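Storing dry pasta

Keep unopened packages in a dark cabinet, away from the stove. Lay long bundles flat so the strands carry no load. Place spaghetti and boxed pasta side by side – never under cans.

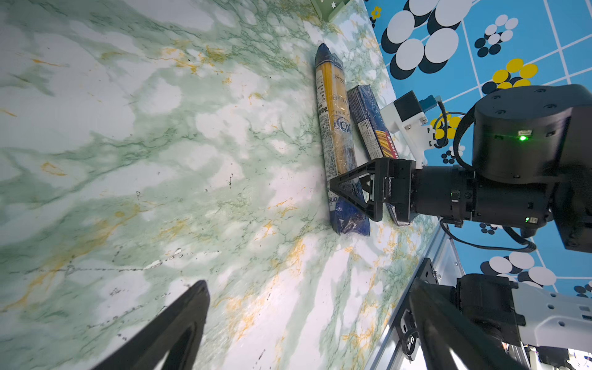 Once a package is open, move the contents to an airtight container and write the opening date on the lid. Long strands need a container at least 30 cm deep. Check the shelf for pantry moths every 14 days.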